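Teaching by Demonstration: Frequently Asked Questions
Posted 8 September 2024 by Kianoush Ghaffari

What does a demonstration consist of?
One person carries out one task from start to finish through the robot's arms. The robot records what its cameras see and how its joints move. A task might be moving a towel from a pile into a tub.

Do I guide the arms by hand or by remote control?
Both are possible on the Fidar. For hand guiding, you hold the forearm below the wrist and move it. For remote control, you hold a pair of handles and watch the view from the head camera. Most of our operators at Drarnatmont have used remote control since May.

How many demonstrations does a task need?
We ask for 300 per task. Simple pick-and-place work may do well with fewer, but we don't check until the full set is in.

How long is a session?
Two hours, with a 10-minute break in the middle. New operators work with a trainer for their first 9 sessions.

Can I stop in the middle of a demonstration?
Yes. Press the pedal once and the arms hold their position. Mark the recording as incomplete and start again.

Should I delete a recording if I drop something?
No. If you picked the item up and finished the task, keep it and tag it "recovered." If you couldn't finish, tag it "failed."

Does the room have to be tidy?
No. Leave household things where they are, as long as the arms can move freely and no cable lies where you plan to reach. Homes differ, and the recordings should too.

How close can the grippers get to a large appliance?
They may touch it. Come in slowly, one arm at a time, and look at both wrists before you go lower. The wrist mounts are wider than they seem from the head camera, and that is where most bumps occur. Plastic film on an appliance can stay on.

Who do I contact about a faulty arm?
Write to the Fekeo support desk and give the session number.
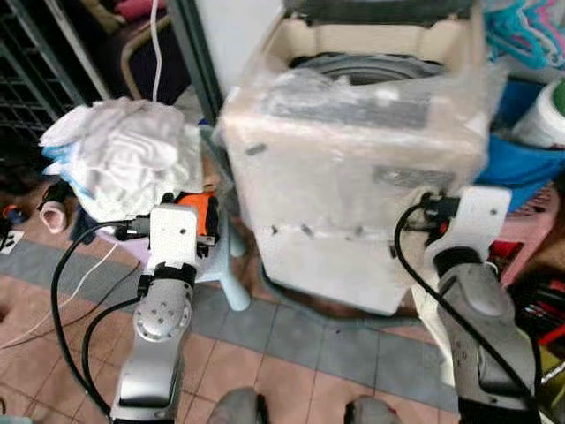 Mohammadi: On the question of bumps, I'd add that it helps to park one arm before reaching with the other. My wrist contacts dropped a lot once I started doing that. Is there a tag for a light touch that didn't move anything, or do we leave those unmarked?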